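Subject: Re: [grip-list] Ribbed fingers, soft jars, and is the wide lens worth it?

Sunday, late afternoon, and I finally have something to report on the finger comparison. 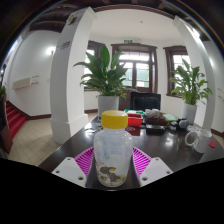

I've now put both sets of fingers through the same run of household things and I'm really pleased with one of them! Long message coming, so get a cup of tea. The earlier question first, as it has been a while:

> Has anyone on the list tried the ribbed soft fingers on anything
> with sloping sides? We have the Fikeck hand-held here with the flat
> rubber pads it came with, and they're lovely on boxes and hopeless
> on anything that gets narrower towards the bottom. The pads touch
> at one edge, the thing tips, and off it goes. I'm wondering whether
> to print the ribbed sort or just glue thicker foam on what we have.
>
> Second question, same kit. Is the very wide lens worth the bother?
> We get the whole room in and hardly any detail on the object. I can
> go back to the ordinary lens in ten minutes but I'd rather hear from
> somebody who has used both before I undo all those tiny screws.

Short answer to the first: print the ribbed ones. Foam is a dead end, I spent most of October on it. It's fine for a day and then it takes a set where you always squeeze, and after that every grip is slightly different from the last and you start blaming the software.

Now the longer answer.

I ran the flat Fikeck pads against ribbed fingers printed from the Sirow drawings, both on the same hand-held body, both with the same lens. 50 grips for each set of fingers on each object, 900 grips all told, so that's nine objects, and yes, my thumb is sore. The hardest by a distance was a plastic jar with a screw lid, rounded at the shoulders and narrowing towards its base. Your sloping sides exactly! I used it standing upright on a polished table, which makes it worse again, as there's very little to stop the base skating off sideways when one finger gets there before the other.

With the flat pads I lost the jar 79 times. No, hang on, that's the total for all nine objects, I've got the sheet the wrong way up. The jar was the worst single line of it, put it that way. With the ribbed fingers I dropped the jar 3 times in the whole set, and all of those were near the start when I was still closing too quickly. After I slowed down it just worked, over and over, and I sat there grinning at a jar.

What the ribs do (for anyone who hasn't played with them) is let the face of the finger bend in where it's pushed and curl in a bit above and below. So on a tapered side you get a patch of contact where the flat pad gives you a line. They're also kinder to thin plastic. I had expected them to be worse on small flat things, and they are. Coins and cards are miserable. If your work is all flat stuff, stay with the pads.

A few things I'd do differently from the drawings:

The slanted ribs want to be printed on their side. I printed the first pair standing up and one split along a rib on the first evening.

Go for a strong colour. Mine are magenta, chosen because it was the only soft filament on the shelf, and it's been a real help. Picking the fingers out from the background by colour takes very little code, even with baskets and plants and all sorts of clutter along the back of the table. A friend at Rattanakul has black ones and has to do far more work for the same result.

Check the screws in the mounting plates before every session. Mine work loose, and a loose plate shows up as a finger that seems to close late. I chased that for an entire afternoon thinking it was the controller.

On the lens. I was on your side of this a few weeks ago and I've changed my mind completely. Yes, the room goes round like the inside of a bowl. Columns lean, mugs lean, everything leans, and you do lose detail. What you get back is both fingers in view at once together with plenty of fixed things further off, such as door frames and window bars and ceiling beams, and the position tracking loves them. With the ordinary lens, the moment I came down close to the jar it filled the view and the tracking had nothing left to hold on to. It would lose its place and take a second or two to find it again, always at the worst moment. With the wide one that has all but gone away. I still get the odd wobble when I turn towards a plain white wall.

Two cautions about it. A glossy table with windows behind it will give you bright smears across the surface, and mine confused the depth guess quite badly until I moved round so the light came from the side. And clear or milky plastic is still hard whatever you put on the front of the camera. A bright lid helps no end. I'd like to know how people manage on jars with no lid at all.

What I haven't tried is the ribbed fingers on a proper arm. The Parville people have offered me a morning on theirs, and I want to see whether the same closing speed carries over or whether I'm making up for things with my wrist without noticing. I suspect I am. If anyone has moved from hand-held to arm with this kind of finger, please say what you changed, and in what order.

I can send the sheet with all the grips in it, plus my altered finger file with the thicker root, to anybody who asks. Off list is fine. The column headings are a mess and "drop 2" means it slipped but I caught it before it reached the table, so don't add those to the proper drops.

And do leave your tiny screws alone until you've tried it once with the light from the side!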